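Search this site Search Go

People wanted for our sorting project (students and non-students both very welcome!)

4/12/19, by Vendula Michalík
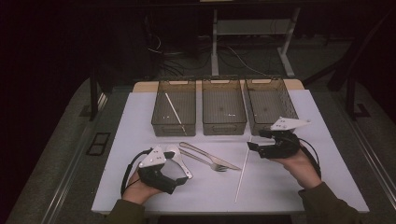
What we're up to

I run the Prender project at the Ustness robotics club, and we're looking for 13 people to come and help us from January. The job is tidying. You sit at a table with a gripper in each hand, pick up knives, forks and thin white sticks, and put them into baskets. It sounds daft when I say it to my mum, but it's what our project lives on -- the more different people we have doing it, the better our entry for the Brikard student competition will be.

We've got plenty of goes from the same few club members already, and we all pick up a fork in much the same way by now. I'd love some new hands! Left-handers especially, please, as we're very short of you.

What you'd be doing

Each visit lasts 2 hours with a proper break in the middle (tea, and whatever biscuits I've managed to hide from the build team). We show you how the grippers open and close, you have a bit of a play, and then you work through the sorting at your own speed. Drop things, change your mind, swap hands halfway -- all fine by us. Cutlery lying flat is the fiddly bit, and two pieces lying on top of each other is fiddlier still, so please don't worry if your first go is slow. Mine was dreadful.

We'd like you to come for 4 visits if you can. If you can only manage one or two, still get in touch and I'll see what I can do.

Who we're after

Anyone over 18 who's happy sitting with their arms out in front of them for a while. You don't need to know a thing about robots or be studying anything at all. Long sleeves are OK, but please leave bracelets and big watches at home. If you've got a sore wrist or shoulder, have a word with me first.

What you get

A 100 pound voucher once you've done all your visits, plus your bus fare back. You're also invited to our open evening in the Zeman Building, where you can have a go at the other club projects and moan at me about forks.

How to join in

Leave a note with your name and phone number in the Prender tray at the front desk of the Zeman Building, and say which mornings or evenings suit you. I'll ring you back myself. Places go in the order the notes come in, and I'll keep a waiting list after that.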